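Storage and Packing in a Shared Study Room
Project report, Introduction to Product Design
Submitted Thursday, May 28, 2020

Background

The study room at Skollstead is used by three course groups. Each group keeps its models, paper and tools there between classes, and most of it used to stand in open boxes along one wall. At the start of the term we were asked to choose an everyday problem and improve it with a small budget. We chose the boxes.

The main complaint from the other groups was lost time. People spent the first part of a work session looking for knives, tape and sample boards. A second complaint was that finished models got scratched when something heavier was put on top of them.

What we did

We first wrote a list of everything in the room and sorted it by how often it was used. Things used every week went into one group, things used once or twice a term into another. A few items had no owner and were set aside until June, when the room is cleared anyway.

We then compared two ways of storing the models. The first was stacking boxes from Wollport, which are cheap but have to be lifted down to reach the bottom one. The second was flat covered cases from Dutora. These cost more, and we could only afford 2 of them, but a model can lie flat inside without anything pressing on it.

Surfaces and dust

Dust turned out to be a bigger issue than we had planned for. The room is next to the workshop, and sanding dust comes in whenever the door is open. On light cardboard it hardly shows. On dark matte surfaces it is easy to see, even when there is very little of it.

We looked at dark gray panels with rounded corners and a thin raised lip. Small pale specks were visible on the face of the larger one. The narrow seam between two panels is harder to wipe than the flat part, and a folded cloth works better there than a brush – the brush mostly pushes the dust along.

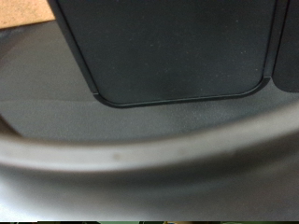 Results

We timed 20 searches before the change and 20 after it. Finding a tool was faster in most cases, mainly for the items used every week. For the rarely used items there was no clear difference.

Problems

The labels we printed did not stick well to matte surfaces and several had to be replaced. We also left too little space for the Alcaraz group, whose models are taller than ours. They still keep two of them on the windowsill.

Next steps

The group that takes over the room should measure all models before buying more cases. We would also move the cutting mats closer to the door and wipe the dark surfaces every week. Our item list is in the blue folder on the top shelf and can be changed by hand.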